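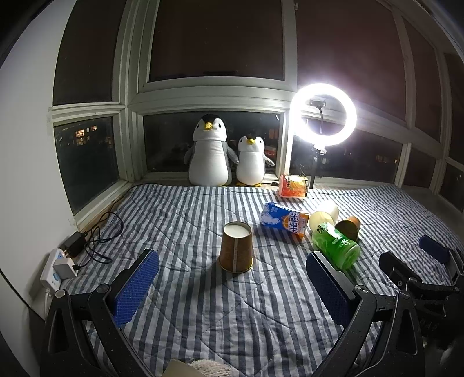

Can anyone tell me whether a written "good practice" sheet for hand-held gripper recording is worth anything, or is it just paperwork? I do pick-and-place sessions at home in the evenings, and the outfit I record for (Derninthorpe) has sent out a new one. Rule 2 says the work surface must be "plain and non-reflective". Rule 3 says no personal items in view. My surface is a striped quilted cloth by the window, with a paper cup stood upside down in the middle, some drink containers on their sides next to it, two plush penguins against the glass and a ring light switched on. By my reading that breaks both rules before I've picked anything up. But the same sheet says they want "natural home settings", and I can't see how a home is natural with everything natural taken out of it. They also want 200 clips by the end of March. Do I strip the place bare, or is somebody going to tell me the sheet was copied from a factory manual?

Posted by stripedquilt

Pavlović_fan

Just follow the sheet. If they say plain, make it plain. A grey bedsheet is cheap and you won't have to argue with anyone.

hirnora_bench

I'd push back on that a bit. I've done this kind of work for two outfits, and their rules contradicted each other on exactly this point. At Ralix, patterned cloth was fine and they asked for more of it. At Hirnora you got a rejection notice for a tea towel. Neither could show me a test that backed up their rule. When I asked at Hirnora I was sent the same paragraph again in a bigger font.

So before you change anything, write to Derninthorpe and ask which line wins when "plain surface" and "natural home settings" clash. Get it in writing and keep the reply. If they reject a batch later you'll want it.

In the meantime, here is what I would sort out whatever they answer:

The light. A ring light facing you with dark windows behind it gives you a blown-out circle and a lot of glare on the glass. Move it off to one side and up a bit, or pull the blinds if you have them. Check where the shadow of the cup falls afterwards.

The cables. If there are chargers and a power strip at the edge of your cloth, as there are in your picture, shift them well away from where your hands go. I don't care what the sheet says about that one, it's common sense.

The labels. Ask about brand names. The carton says ARCTIC OCEAN in big letters, and some buyers are fussy about packaging and some never mention it.

The penguins I would leave until someone tells you otherwise. "Personal items" ought to mean mail, photos and medicine bottles. If they mean toys as well, they should say toys.

tapeandtoggles

Agree with most of the above except the bit about waiting. Mine took almost 3 weeks to answer an email, and I lost the month. Record half your clips on the quilt and half on something plain, label the folders honestly, and let them pick.

Also be wary of any sheet with no version number on it. I was once marked down under a rule that was added after I'd sent the files in. I had 919 clips in that batch and it took a lot of complaining to get them looked at again. Save a dated copy of whatever sheet you're working from on the day you start.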